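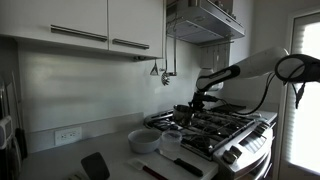
The student kitchen project at Welgate began with a question about handles. The team wanted to know whether an arm taught by hand could approach ordinary cookware on an ordinary hob, with no markers stuck to anything and no jig to hold the pan in place. A small stainless steel saucepan on the back-left burner is the sort of target they mean: the rim is thin, the metal reflects the light, and once the black fingers are down beside it the gripper hides part of the handle. "You lose sight of the thing you most want to measure," said the student who leads the group. "The last stretch of the approach is done on what the arm knew before it got there."

The group is part of the second-year robotics option and goes by the name Skarkum, after the first piece of software it wrote. I spoke to three of its members and to the tutor who supervises them. They asked that the project be credited as a group, and I have kept to that.

The task set by the tutor is narrow. The arm must take hold of a pan on the stove, lift it clear of the grate, move it to another burner and let go. A trial counts as a success if the pan ends up standing flat on the grate and the gripper has opened fully. Anything else is a failure, including a pan that has been moved correctly but left tilted on a bar.

"People assume lifting is the hard part," the lead said. "Lifting is fine. Putting down is where we lose marks."

The cause is the grate. Cast-iron bars give a surface with gaps in it, and a small pan can find a gap with one edge of its base. A larger pan spans more bars and is easier to set down, but it is heavier at the handle end and turns in the fingers if the grip is too far round the rim. The students tried gripping the handle instead and gave it up after a week. The wrist had to work at an angle that brought the forearm too close to the hood.

Demonstrations are recorded by a student who guides the arm through the whole movement, start to finish. The log held 941 of them when we spoke. The tutor was careful about what that figure means. "It includes the bad ones. We keep them, and we label them. If you throw out every attempt where the pan slipped, you have no record of what slipping looks like to the sensors."

Labelling is done in a program called Kuruc, written by an earlier year and maintained with some reluctance by this one. It plays back a demonstration alongside the joint positions and the gripper width, and the student marks the points of contact and release. The member responsible for it described the work as slow. "Contact is easy to mark. You see the width stop changing. Release is worse, because the fingers can open a little before the pan is bearing on the grate. Two people will mark it in different places." The group now has each release marked by two students and discards the label if they disagree by more than 10 samples.

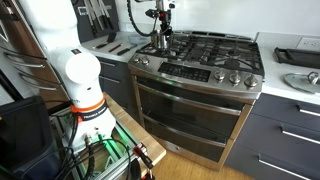 The Franka arm on its frame beside the range, with the gripper on the pot.

The position of the base took longer to settle than any of the software. Too far back and the arm runs out of reach over the far burners; too near and the elbow has nowhere to go when the hand comes down in front. "We did the sums and then we moved it anyway," said the third student, who looks after the hardware. Cables were the other difficulty. A loop with too little slack pulls on the wrist at the end of its travel, and the force readings show it. The same student now checks the loops before every session and writes the result in the log -- a habit the tutor would like the rest of the group to pick up.

All trials are run with the burners off. The tutor does not expect that to change within the course. "Heat is a separate project, with a separate risk assessment. They have enough to do with a cold pan."

Results so far are mixed. In the most recent set of 11 trials the arm failed on 2, both of them at release. The lead does not regard this as a good estimate of anything, as the set was short and the pan started from nearly the same place each time. A longer set, with the starting position varied, is planned for May. It will decide what the group takes to the Dritham student meeting, where entries are judged on the written report as well as the demonstration.

I asked what they would change if they were starting again. The hardware student said the cable routing. The student who maintains Kuruc said Kuruc. The lead thought for a while and said they should have written down the definition of a successful release on the first day -- the group had used three different ones before the tutor noticed, and the early labels have all had to be gone through again. That work is still under way.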